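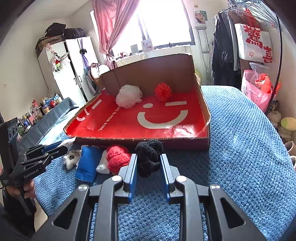 A cardboard box on its second career. Soft things only, please.

Home | Kitchen | Closet | Craft Corner | Mending | Contact

Small soft stuff is the worst stuff to store. Books stack. Jars stack. A ball of yarn rolls under the radiator and comes back wearing a sweater of its own. I have bought the fancy dividers from Gutik and the 22 dollar basket from a very nice shop in Clallville, and the thing that works best in my house is a cardboard box with LIFE IS FOR FUN. printed on its red inside, next to a winking face. I try to take it in the right spirit.

What I do, for what it's worth:

Line everything up outside the box first. Yarn, pouches, the little plush thing with the checkered bow. You will find out fast what you have been hiding from yourself.

Round things go at the back, against the tall flap. The orange-red yarn ball and the white mesh one get along fine there.

Cinch loose yarn in the middle before it goes in. Fuzzy yarn left to itself will marry the nearest zipper. Two turns of scrap yarn and a bow — no knots, you will want it open again at 11 at night.

Pouches go in last, standing on edge. Fill them if you can. An empty pouch is a thing you store so you can store things, and I own 4.

Leave one flap up. It gives you something to grab, and a place to clip a list you won't read.

If the cut edges are rough, run packing tape along them. Corrugated cardboard eats mohair.

Last updated: April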